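Mar 17, 2025

Dale Lévesque bet me 200 dollars last November that a machine would be putting away my dishes by spring. Well, spring is three days off and my dishes are in the sink, so I've been reading up on how it's going (and getting my arguments ready!).

He sent me these simulated ones tonight, with a note that just said "getting closer."
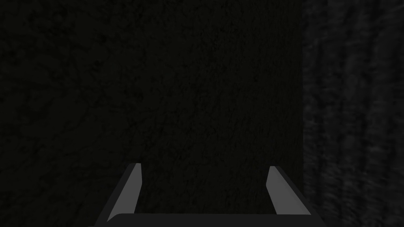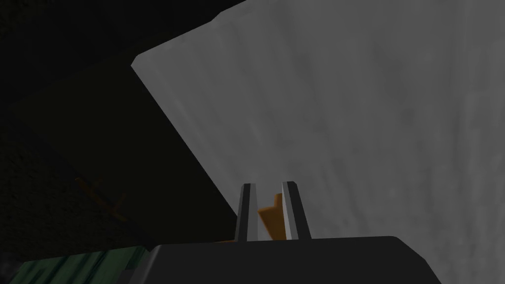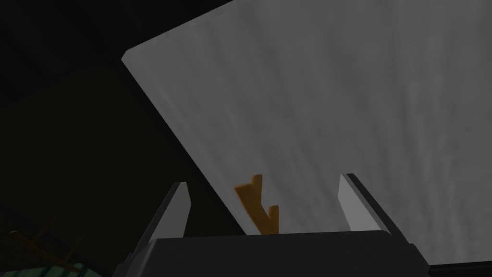
I wrote back that my kitchen has a little more going on in it than one small orange thing and a gray slab. He called me a dinosaur. Then he started in on the Stevel, the one he wants for his shop, which would sort parts into bins all night for 820 a month. Maybe it would! Sorting parts I can sort of believe. But my junk drawer? The fitted sheet? I can't fold that thing and I've had hands my whole life.

Lachlan MacKinnon thinks we're both wrong and says the shop will get there in two or three years and the house much later - people leave shoes everywhere, and a shop at least has its floor taped off. I hate that he's probably right.

Did the dishes myself after supper. Chipped the blue bowl. Have to call Dale tomorrow about the money, and ask if he still has my ladder.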